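Placing mugs on coasters with two arms: planning and checking software

Project report, second semester group work

1. Background

Our group was given a two-arm workcell and asked to write the software for a simple household task: take mugs from a tray and stand each one on a coaster at the back of the table. The arms, grippers and cameras were already set up when we started in February, so none of the work reported below is mechanical. We wrote the task planner, the part of the perception code that finds mugs and coasters, and a small logging tool.

The motion library is called Bianchini and comes from an earlier year's project. It gives collision-free paths for one arm at a time. Our planner, which we named Darero, sits above it and decides which arm moves, which mug it goes for and which coaster is the target. Logs are written in a format called Skilex, also taken over from last year, with a few fields added by us.

2. The workspace

Both arms share one marble tabletop with coloured panels behind it. They are mounted on the rail along the front, one on each side, and both can reach the row of coasters at the back. That shared region is where most of our planning problems came from. 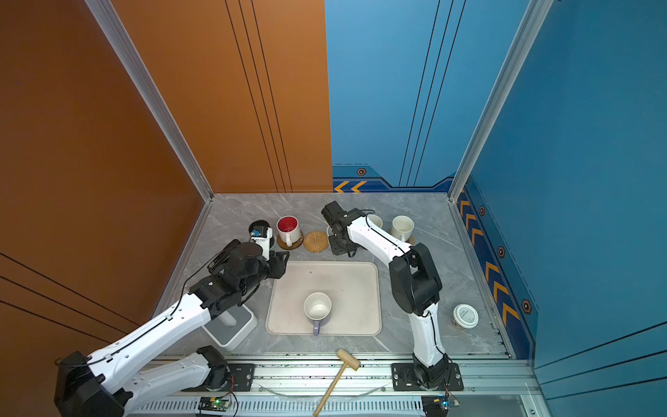 3. Planner

3.1 Task states

Every mug has one of four states in Darero: on tray, held, placed, or unknown. A mug goes to unknown whenever the perception code loses it for longer than 300 ms while no arm is holding it. The planner never picks an unknown mug. It waits for a fresh detection, and if none comes within 3000 ms it moves both arms back to their rest poses and looks again with the fixed camera.

In the first version we had only three states, without unknown, and the planner kept sending a gripper to the last known position of a mug. Adding the fourth state was a small change in the code and removed a whole class of failed grasps.

3.2 Sharing the back of the table

We split the table into zones and let an arm enter a zone only when it holds the lock for it. A lock is released when the gripper has left the zone, measured from joint positions and not from the commanded path. Using the commanded path released locks too early, as the arms lag a little behind their commands.

With two arms and several zones it is possible to reach a deadlock, where each arm waits for the other. We avoid this by making both arms request zones in the same fixed order. The cost is that an arm sometimes waits when it could safely have moved. We accepted that.

4. Perception

4.1 Coasters

The coasters differ a good deal in material and pattern, so a single colour threshold was no use. We fit ellipses to edges instead and project the result onto the table plane, whose height is known from calibration. Round coasters come out well. The woven and coiled ones give several concentric ellipses, and we keep the outermost. The large oval board was rejected at first by our roundness test, so we loosened the limit and added a check on size.

Worn or shiny surfaces caused more trouble. Pale patches on a wooden coaster break up the edge, and the fit may then settle on the wrong curve. Merging fits from the wrist camera and the fixed camera helped, though it slowed the loop.

4.2 Mugs

For a mug standing upright, we detect the rim and then search outwards for the handle. A mug lying on its side needs a different approach, as the rim is seen at an angle and the handle may be underneath the body.
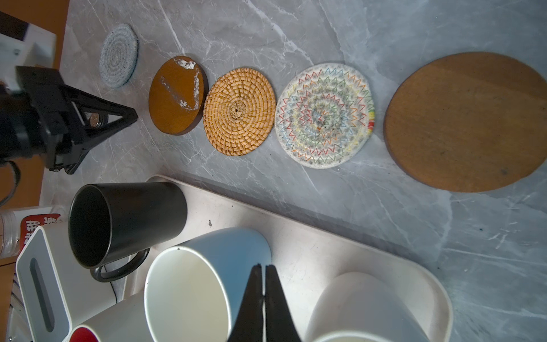

We use a body axis and a mouth direction for these, taken from a segmentation mask and the depth image. The grasp is placed across the body, close to the middle, and the wrist turns the mug upright before it is lowered. If the handle points down, the planner asks for a grasp nearer to the mouth. Where two mugs lie close together, the fingers need a clear gap on both sides, and the planner picks the mug with the widest gap first.

Dark mugs were the weakest case. The depth image has holes on black surfaces, and the axis estimate jumped between cycles. We now average it over 7 cycles and reject any single value that differs too much from the rest.

5. Tooling

The log viewer, Plamholm, replays a Skilex file and shows the zone locks, the mug states and the camera images on one timeline. We wrote it in the third week and should have written it in the first. Most planner faults were found by stepping through the 400 ms before an arm stopped and reading which lock it was waiting for.

6. Remaining problems

The fixed zone order is still wasteful when all the remaining coasters are on one side. Bianchini could plan for both arms together in principle, but the interface does not expose this and we ran out of time. The handle search also fails when one mug hides the handle of another – the planner then treats the mug as having no handle and may put it down with the handle facing the back.

The calibration between the wrist cameras and the table has to be repeated by hand after a camera is removed. The steps are in the readme in the planner folder, together with the default settings for both arms.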